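Plunota Community Help > Shops, Pantries and Storage

How to arrange granola bags and snack boxes on one open shelf?
Asked by Tsehay Birhane

Hello everyone. I take care of the snack corner in our office, and I want to ask for advice about the upper shelf. The unit has a black metal structure and light wooden boards. On this shelf I have granola in stand-up bags (purely elizabeth), then Bobo's oat bites in boxes, the apple pie ones and the peanut butter chocolate chip ones, and after them the Z Bar boxes. The boxes are easy because they stand one behind the other in a line. The bags are my problem. After people take from the front, the bags behind lean on each other and then they slide down. I repair this maybe 4 times in one morning.

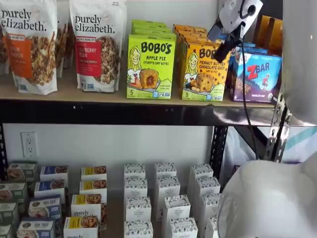
Silbridge, January

I already tried to put the bags in the middle, between the boxes, but then it was difficult to take one without pulling the neighbor. Now they are at the left end again. Is it better to keep them there, or should they go to a lower shelf? Also, must I put all flavors of granola together, or can one flavor stand behind the other? I prefer not to buy many new things. My budget for the whole corner this month is 60 dollars and most of it is for food.

Lucimara Siqueira
Hi Tsehay, I had the same trouble when I worked in a small grocery. My advice is to leave the bags at the end and to put a divider between them and the first box. A simple metal bookend is enough. Make one line for each flavor, from front to back. If you hide one flavor behind another, people will move the front bag to look, and after that nothing stands straight.

Before you put a bag on the shelf, hold it by the top and tap the bottom softly on the table. The granola goes down and the bottom opens wider, so it stands much better.

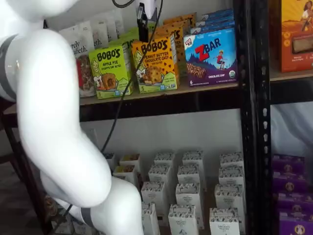
For the depth, do not fill until the wall. Two or three bags in a line is good, and the rest can wait in a closed carton. When you bring new ones, pull the old ones to the front first and check the dates. I would not move them to the lower shelf, people buy or take granola more when they see the label at the height of the eyes.

ledesma_pantry
just use a plastic bin. cut the front low so you can read the bags. done

Tsehay Birhane
Thank you both. I found two bookends in the supply closet, so I will begin with this and keep one line for each flavor. The tapping I tried already with one bag and it stands better than before. If the bookends slide on the wood, I will ask again here.

Views: 1,030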